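2018-11-13

**Prorberg releases Trarnine 4, motion planning and grasp software for soft goods**

BULTLEY. Prorberg today released version 4 of Trarnine, its planning and control software for robot arms that handle cloth. The new version is meant for cleaning and housekeeping work, where a robot has to pick up a towel or rag, keep hold of it and move it against hard surfaces such as sinks, counters and tiled walls.

Earlier versions of Trarnine treated a held cloth as a fixed block attached to the gripper. The planner kept that block clear of everything around it, so wiping tasks had to be scripted by hand. Version 4 drops the fixed block. It keeps a rough shape model of the cloth, updates it from the wrist camera, and lets the user mark which surfaces the cloth may touch and which the fingers may not.

"A basin is a hard place to plan in," said Jolene Baxter, head of product at Prorberg. "The walls curve, the room behind it usually ends in a corner, and the glaze throws back a lot of light. Our old collision checker would refuse most of the useful paths." 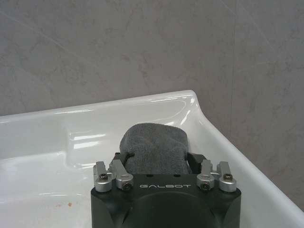
Glare was a large part of the work. The perception module now flags bright reflections on glossy surfaces and leaves those pixels out of the depth estimate. It fills the gap from the surrounding surface and marks the result as low confidence, and the planner slows the arm when it passes through such an area.

Grip control has also changed. Users set a squeeze range for each cloth type in place of a single closing width. Haziq Mandagi, who led the control team, said folded terry cloth needed the most tuning. "Thick pile gives way for a long time before the force reading moves," he said. "We had to rewrite that loop twice."

Prorberg tested the release on 3678 recorded grasps. Grewal, a building services company, has had a preview build since August. "We spend less time editing paths by hand," said Wendell Ambrose, operations manager at Grewal. "Setup for a new washroom is still slower than I would like."

Trarnine 4 includes 13 sample tasks and a replay tool for wrist camera logs. Existing license holders can upgrade at no charge. New licenses cost $1440 per robot per year. Configuration files from version 3 must be converted with the included script before first use.

Press contact: Fouad Zein, Prorberg, Bultley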